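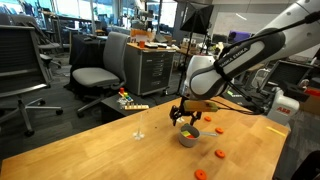
Butcher-block is sold by the square foot and judged by its surface, but its behavior is decided by the glue lines. A top is made of narrow strips, ripped from boards, turned so that the grain faces agree, and pressed edge to edge until the adhesive cures. Each strip still takes up and gives off moisture on its own schedule. On a light-colored top with a gray measuring cup standing on it, the wood looks inert, as fixed as the metal of the cup's long handle. Across the grain it is moving all year. A maple top 60 inches wide, fixed rigidly at both long edges, will either pull its screws or split.

Sevim Saraç has run the finishing room at Skillwood for 20 years. The shop glues up tops for schools, bakeries and small laboratories, and most of its repair work comes from two faults: the top was fastened too tightly, or it was finished on one face only. "People oil what they can see," she says. "The underside is still wood."

## Moisture first

Stock arrives at the shop kiln-dried and is stacked on spacers until its moisture content settles. Saraç wants 6 to 8 percent before any board goes to the saw. Readings are taken at both ends and in the middle, and a board that disagrees with itself goes back on the stack. The log for the current batch, dated 8th July, lists 1,405 board feet of hard maple, most of it already at target.

The strips are then planed and glued the same day. Freshly cut faces bond better than faces that have sat overnight, and the difference shows up under load at the joint. Skillwood uses a cross-linking PVA adhesive from a supplier called Dradix, spread with a roller on one face. Clamp pressure is set until a thin, even bead appears along the full length of each line. A gap in the bead means a dry spot, and the panel is opened again while that is still possible.

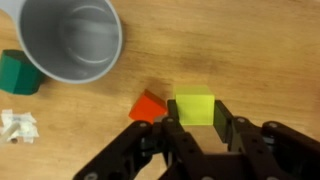

*Fine, streaked grain on a brown wooden tabletop.*

## Oil, wax or film

The choice of finish depends on how the surface will be used and who will maintain it. Mineral oil never cures. It fills the pores, slows the exchange of moisture, and has to be renewed when the surface starts to look dull. Pure tung oil does cure, slowly, and leaves a tougher surface at the cost of several weeks of waiting between delivery and full use. Film finishes such as polyurethane resist stains best, but a cut through the film lets water in under it, and local repair is difficult.

Saraç specifies oil for anything that will be cut on and film for anything that will only be written on or leaned on. The Montoya bakery, a customer since the shop opened, sands and re-oils its benches every June. Its oldest bench has lost an eighth of an inch in thickness and is still flat.

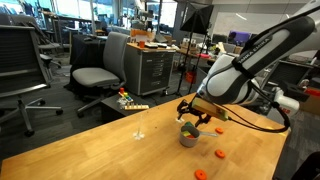 ## Fastening the top

The base should hold the top down without holding it still. Figure-eight fasteners and slotted steel brackets both work. The slots run across the grain, with the screw centered in the slot if the top is fitted in spring or fall. In a humid summer it goes toward the end that leaves room for shrinkage – Brirnness, which makes the brackets Skillwood uses, stamps an arrow on each one to show the direction.

Screws are driven snug and then backed off a quarter turn. A top that creaks in its first winter usually has one screw that was missed.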